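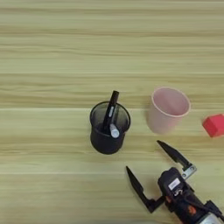
Kerkwood bench, teleop notes, July 2024

Tabletop set, pen holder task. Operator: me. Second operator: Szu-yu Chung, when she can be pried off the Nouri rig.

Target for this set is 40 keepable demonstrations. Task as written in the plan: approach the mesh pen holder, close on it, move it to the other side of the pink cup, let go, back off. Red cube is a distractor and is to be left alone. The pens stay in the holder. The plan does not say what to do if the pens leave the holder, so I stopped and redid those.

Tally at end of session: 51 attempts, 40 kept. Reasons for tossing, from the scratch sheet:

- 5 where I clipped the cup on the way across
- 3 pens overboard
- 2 where the leader arm was still catching up after a pause and the follower lurched
- 1 where I sneezed

Kept the sneeze file in a separate folder. It's a lovely recovery, but I don't want a policy that learned to do it.

Approach. With the arm coming in from the right, the short way to the holder passes low in front of the cup, and there isn't much room between the two. First dozen tries I went in high and dropped straight down, which looks tidy from overhead and is miserable from the operator's chair, because I can't judge height off the head view at all. Switched to coming in low with the fingers already wide open, then sliding them either side of the holder. Much calmer. Fewer little stabs at the air.

Somewhere past the halfway point I noticed I was pausing before every close. Hand over the holder, fingers spread, and then a good long think. Played one back and it's like watching somebody try to remember a PIN. A policy trained on that will also stop and think, only it won't have anything to think about. From then on I made myself close as soon as both fingers were past the rim. A bit rougher, but the motion is continuous.

Haven't decided whether to drop the early ones with the long pause. Trimming the idle frames is the lazy option and I'm leaning toward it. Clela has a trim script left from the April set, which cut anything under a speed threshold and also, if I remember right, cut most of the grasps. Would need to look at it first.

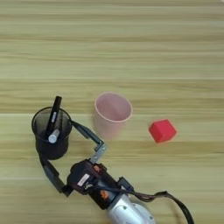

Tsung-han Yu read the draft of this over my shoulder and thinks trimming is a mistake. His argument is that the pause is when the operator is lining up, and if you cut it, the arm appears to arrive aligned by magic, so the model never sees the small corrections. He would keep the slow ones whole and tag them. He also said my closes are too hard and that he could hear them from the hallway.

Fair on both counts, annoyingly. Checked the gripper current on a few files and yes, I squeeze the thing like it owes me money. The mesh has some give, so nothing visibly goes wrong, but if this carries over to the cup later we'll be sweeping up pink plastic. Lowered the trigger gain on the leader side and did a few practice closes, not recorded. Better. My hand still wants to mash it.

So: slow ones stay, tagged "slow_align". Tag goes in the session sheet, not in the file name. We all remember the file names from April.

Placement. Before each attempt I shift the holder and the cup a little and turn the cube. I believed I was doing this at random. Overlaid the start positions afterward and I've got a favorite spot for the holder, left and a bit low, which I return to like a dog to a rug. Next set we use the printed position list. Szu-yu has been asking for the printed list for months and is going to be very gracious about this.

Cable. Leaves the gripper on the right side and loops out over the table. When I carry the holder across, the loop swings toward the cube. It hasn't touched it in any kept file (checked the last stretch of every one, eyes now useless). Would like a clip farther up the arm before the next set. Not tape. Tape was last time.

Export. The Zoltis recorder split one session file again when the disk got busy. Both halves are there and the timestamps line up, joined by hand. Total for the whole tabletop collection is supposed to reach 2,000 across all tasks, which at my present speed puts me at this bench until retirement.

To do:

- tag slow ones in the sheet
- print position list, admit to Szu-yu that I've printed it
- cable clip
- Tsung-han to do 5 of the same task so we can compare closing force, since he has such good ears
- ask whether the cup task uses the same gain or gets its own

Leader arm elbow is getting stiff again. Put it in the rest pose when you're done, please, whoever had it folded over backward.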